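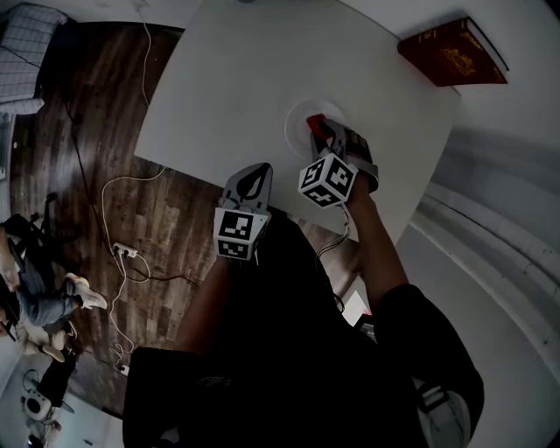 Ticket 101 - right gripper loses tracking during pick-and-place recordings
Project: Bodholm student build, tabletop tasks
Status: open (was closed, reopened 31st May)

Problem: the pose from the right hand-held gripper jumps sideways partway through a take. Left one is fine. We recorded 39 takes of the plate task and 38 of them replay cleanly up to the moment the fingers close on the red object. After that the right-hand track slides off and the replay grabs air next to the plate.

The ticket was closed once with "fixed by recalibration". I don't believe it was. Recalibration was run, the next two takes looked okay, and the ticket got closed on the strength of two takes.

Tried so far:

Recalibrated both marker cubes. No change once we recorded more than a couple of takes.

Swapped the left and right cubes. The fault stayed on the right side, so I'm not blaming the print. The Vukel setup notes say a badly glued face is the usual cause. Maybe for them.

Turned off the overhead light in case of glare. Jumps still there, and now the video is grainy too. Light back on.

Moved the plate closer to the person recording. Slightly better, but I wouldn't put that in the report as a result. It could be that people reach differently when the plate is near.

Updated the tracking software to the build Khurana sent round. Release note says "improved stability". Couldn't measure any.

What I think: the cable under the right gripper pulls on the cube mount when the wrist turns. The mount has play in it, you can feel it with a fingernail. The team's answer is that the play is too small to matter. Fine, then someone should put a number on it before we record another batch.

Next: tape the cable to the forearm with some slack, record ten takes with the same person and the same plate position, then ten with the cable hanging as before. Please don't change anything else in between. Don't close this until both sets have been replayed.

Comments

cable_skeptic: We had this at Skendstead last October and it was clock drift between the video and the gripper data. Check your timestamps first.

reply from ticket owner: Checked. Drift would hit both hands and the left is fine. Will check again with the taped set.

tk_lab: Is the mount printed or bought? Ours loosened after a few weeks and a second screw cured it.

reply from ticket owner: Printed. Not adding a screw until the cable test is done or we'll never know which one it was.

plateau: following, same fault here but on the left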